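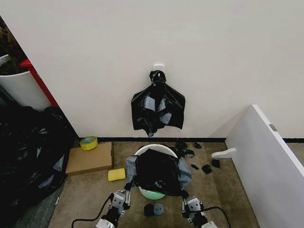
## Utility corner, a thread

1/ The adhesive hook on the wall has held a knotted black bag since February. One hook, one bag. Rated load on the Kotska packet is 5 lb, and an empty bag is nowhere near that.

2/ Method: gather the top, knot it, loop the knot over the hook. Folding a bag over the hook without a knot gave me a bag on the carpet by morning.

3/ The bucket goes on the carpet under the hook. White plastic, round rim. A black bag goes over it, with enough overhang in front that it can't slide in.
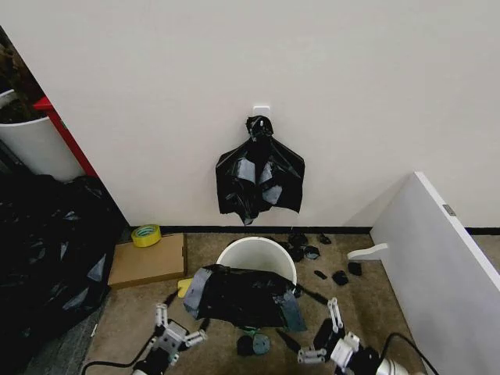 4/ The overhang matters more than bag thickness. I tried a heavier gauge from Kauppinen and it slipped just as often when I cut the margin short.

5/ Scraps: torn black plastic clings to carpet. Vacuuming drags it along the pile. Picking it up by hand is quicker – so is the sticky side of the yellow tape, wrapped around two fingers.

6/ The robot vacuum is a round black one. Larger pieces should come off the floor before it runs. Film wraps around the brush, and then you are cutting it out with scissors.

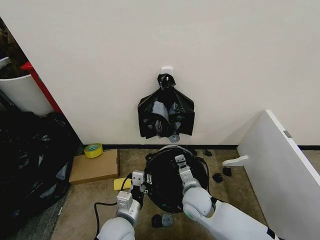 Hilkka Mäkelä: Does the hook survive being taken off and moved? Mine took the paint with it.

7/ @Hilkka Not reusable, no. Pull the tab straight down along the wall, slowly. I have had paint come off once, on a wall painted the week before.

8/ Lining the bucket: open the mouth wide with both hands first, then lower it over the rim. I leave a pale green bag in the bottom as a second layer.

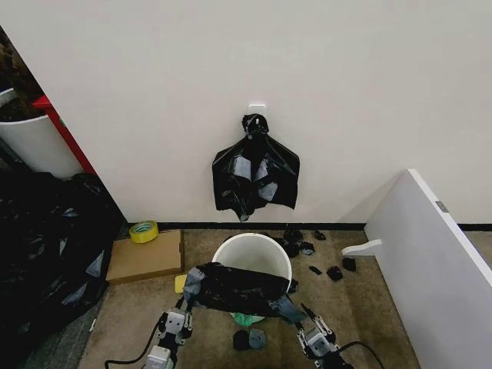 *Black bag going over the bucket, green one already in.*

9/ Remaining stock is one heap of black bags on the floor. A box for those is next.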